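How Robots Learn From Examples

Have you ever tried to explain how to tie a shoe using only words? It is hard. Most people give up and say, "Watch me." Then they tie the shoe slowly while you look at their hands.

Robots can learn in much the same way. A person does a job, and the job is recorded. Later a computer studies the recording and tries to work out how the job is done.

One recording of one job is called an example. A robot needs a lot of them.

What is a learning system?

A learning system is a computer program that gets better at something by looking at examples. If you wanted a program to tell cats from dogs, you would give it many pictures of cats and many pictures of dogs. You would not write a rule for every kind of ear.

Moving things is harder than telling cats from dogs. The program has to know where the object is, how far away the hand is, when to close the fingers and when to let go. If the fingers close too early, they close on air.

The hand you can carry

A robot arm is heavy and usually bolted to a table. You can't take it to a kitchen or an office very easily. At the Wustholm workshop, people use a gripper they can carry. A gripper is a robot's hand. This one has two finger pads that squeeze together, like your thumb and one finger.

A camera rides on the gripper and looks out past the finger pads. It has a very wide lens, so it sees a lot of the room at once. A lens like that makes straight things look curved. Walls seem to bulge and the corners of the picture go black. The program gets used to this, because every picture it studies looks that way.

Paper is a good thing to practice with. It bends, it folds, and it slides over other paper. A wooden block keeps its shape when you pick it up, but a sheet of paper can flop in any direction. In the next picture, a strip of white paper is pinched between the black finger pads, and larger sheets stand up behind it. Look past them and you can find a brick wall, a red fire extinguisher box and a person holding a small device.
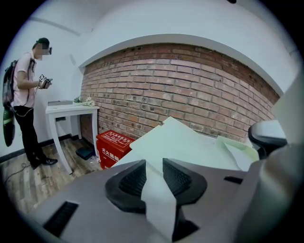
Why does the room matter?

Suppose every example came from the same white table in the same bright room. The robot might do well there and fail everywhere else. It could learn that paper is "the thing on the white table," which is no help on a brown desk.

So the Wustholm team changes places. They have a project called Cikus that is only about paper, and for Cikus they collected examples in 6 different rooms. Some had carpet and some had hard floors. In some rooms the light came from windows, and it changed during the afternoon.

Things in the background are left where they are. Chairs, plants and people walking by are all part of a normal room, and the robot will have to work in normal rooms one day.

What makes a good example?

A good example has a clear start and a clear end. The person begins with the gripper open, does the job at a steady speed, and stops when the job is finished. Rushing causes trouble. When the camera moves too fast, the pictures blur.

Mistakes happen too. A sheet slips, or two sheets come up when you wanted one. At Wustholm, a person checks each recording and gives it a label. The labels are "done," "dropped" and "try again." The team keeps the dropped ones in a separate folder.

In one morning the team recorded 38 examples of picking up a single sheet. That took longer than you might think. Between recordings the paper had to be put back, and never in quite the same spot.

Words to know

Gripper: the part of a robot that holds things.
Example: one recording of a job, from start to end.
Label: a short note that says what a recording shows.
Lens: the curved piece that light passes through on its way into a camera.

Try it at home

You need a pair of kitchen tongs, 3 sheets of scrap paper and a friend. Lay the sheets on a table so they overlap. Pick up only the top sheet with the tongs and put it on a chair. Ask your friend to write down every move you make.

Then trade places. Your friend reads the notes out loud, and you do only what the notes say. See which moves are missing, add them, and go again with the paper in a new spot.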